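## 5. Setting up the kitting demonstration (open day)

This section covers the Brolley two-arm cell as shown to visitors at the Pladthorpe site. Allow 50 minutes before the doors open. For normal running, see section 4.

### 5.1 Laying out the table

1. Put the steel tray in the centre of the table, over the seam.
2. Line the tray with plain white paper.
3. Put the yellow bins on either side of the tray.
4. Load the motors in the upper-left bin and the round red boards in the lower-left bin.
5. Load the wire harnesses in the right-hand bins.

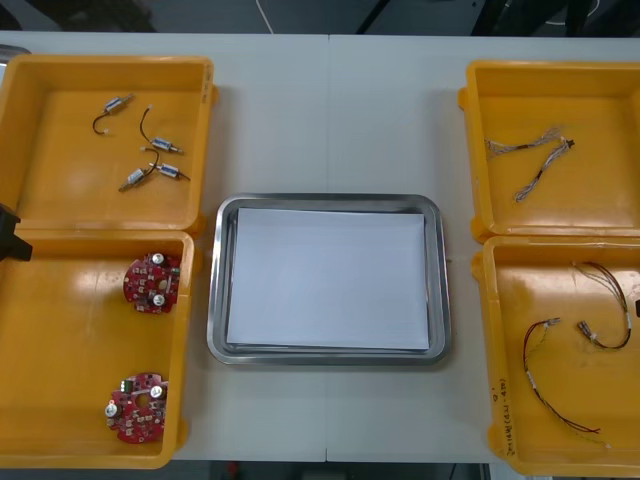

**Note:** Spread the parts out on the bin floor. Harnesses that are tangled together must be separated by hand before the run.

6. Check that the paper lies flat and that no part is resting on a bin rim.
7. Load program 1,415 from the Iro controller and set the speed to 9 per cent.

**Caution:** Do not raise the speed while visitors are in the room. The limit applies to both arms.

### 5.2 Running the demonstration

1. Ask visitors to stand behind the floor line.
2. Tell them which bin each part comes from and that the kit is made up in the steel tray.
3. Press START on the Widmer pendant. Keep the pendant in your hand throughout.

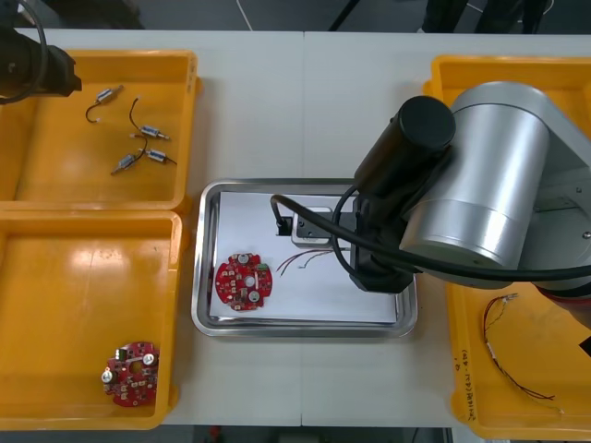

4. If an arm stops over the tray, wait 5 seconds before pressing RESUME. If it stops again, press HOLD and go to 5.3.
5. Take questions only when both arms are parked.

**Caution:** Parts must not be handed round during a run.

### 5.3 Resetting between groups

1. Press HOLD, then PARK.
2. Return all parts to their bins.
3. Replace the paper if it is creased or marked.
4. Repeat steps 6 and 7 of 5.1.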